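Filtstead linen spray, 1000 ml refill

I bought the Filtstead refill in May after the small bottle ran out. It is a starch-free ironing spray, sold as a pouch that you pour into your own bottle. I use it on shirts, pillowcases and table linen.

The pouch has a screw cap and a narrow spout. Pouring is easy until the last part, when the plastic folds over and you have to hold it open. I lost a little down the sink.
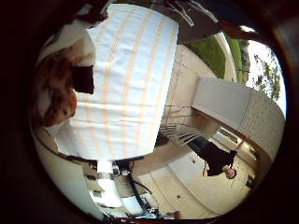
White cloth with pale orange stripes.

On cotton it works well. Two or three sprays for a shirt front, wait a moment, then iron. Collars stay flat for most of a working day. On heavy linen I needed a second go. It left no marks on dark fabric, but my iron had a slight film on the plate after 7 shirts, which came off with a damp cloth.

The scent is the weak point. The label says "light cotton" and I could still smell it in the cupboard 72 hours later. Melati Hidayat, who shares the ironing with me, liked it. I would buy an unscented one if they made it.

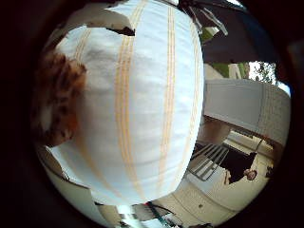

Pangaribuan, May

An update after more use. The pouch is nearly finished and I have had no trouble with the spray head clogging. I also tried the Cumex spray on the same pillowcases. It is cheaper and smells of less, but the creases came back overnight.

Four stars. I have ordered another pouch.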